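**Dark wood next to white doors: am I about to ruin my hallway?**

**wiltbridge_yaw**
Evening all, long-time reader and very occasional poster. We've finally got round to the hallway after almost 2000 evenings of saying "we really must do the hallway", and I've got myself in a muddle. The floor is going to be a white marble-look tile (my wife's choice and I've come round to it, it does bounce the light about nicely) and the doors are plain white. What I want is one tall cupboard for coats and the hoover in a proper dark brown wood, like the one my grandfather had in his front room, which smelt of polish and mint imperials. My brother-in-law Iddrisu says it'll look like a wardrobe has been delivered to the wrong house. Is he right? He often is, annoyingly.

Yaw Eshun

**nemeo**
Oh, do it! We've got a walnut cupboard in a very pale hall and I still pat it on my way past. The only thing I'd say is pick a warm white for the walls, as the cold bluish ones make brown look a bit muddy (we found that out the long way, with three tester pots and a bit of a row). And please have the door handles match something, even if it's only the coat hooks.

**MrsSulemana**
I'm going to be the wet blanket, sorry Yaw. I had dark wood in a narrow hall for years and it ate every scrap of light. Lovely in the showroom, gloomy by four in the afternoon. If I had my time again I'd paint the cupboard the same white as the doors and put the wood on a bench or a mirror surround, where you can enjoy it without walking into it. How wide is the hall?

**wiltbridge_yaw**
Not very, if I'm truthful! You can pass someone in it if you're both on good terms. There's a glazed front door though, so it isn't a cave. The cupboard would be 31 cm deep, just enough for coats hung facing forwards.

**nemeo**
Shallow like that it won't loom at all. MrsS, I do see what you mean about the gloom, but was yours one of those very red mahoganies? I think those are a different animal altogether.

**MrsSulemana**
It was a bit red, yes. I'll give you that one. I still say get a big sample and live with it through a dull week. Not one of those postage stamp ones, ask for a proper offcut and lean it up by the door frame.

**Clikness**
Agree about the sample. I'd also look hard at the grain and not only the colour. A dark brown with some lighter streaks running through it is much kinder next to white than a flat dark brown, which shows every fingerprint and looks like a slab of chocolate.
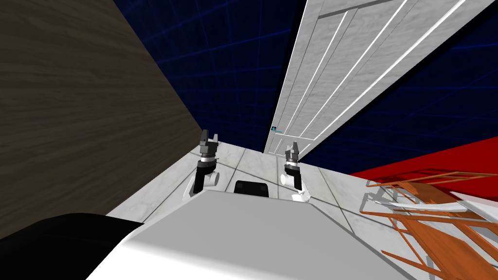
*Dark brown with tan streaks, white door, white marble floor. Computer-rendered.*

See how the wavy lines break it up? I'd be happy with that by my front door.

**MrsSulemana**
Hmm. It's handsome, but I'd want to see it on a wet November teatime before I signed for anything.

**wiltbridge_yaw**
Clikness, that's very near what I had in my head, thank you! I've shown Iddrisu and he made a noise, which from him is practically a blessing. I'm going to order two big offcuts, one streaky and one plainer, and stand them in the hall for a bit. If it's still a muddle by September I'll paint the lot white and MrsS can have the biscuit.

**MrsSulemana**
Chocolate digestive, please.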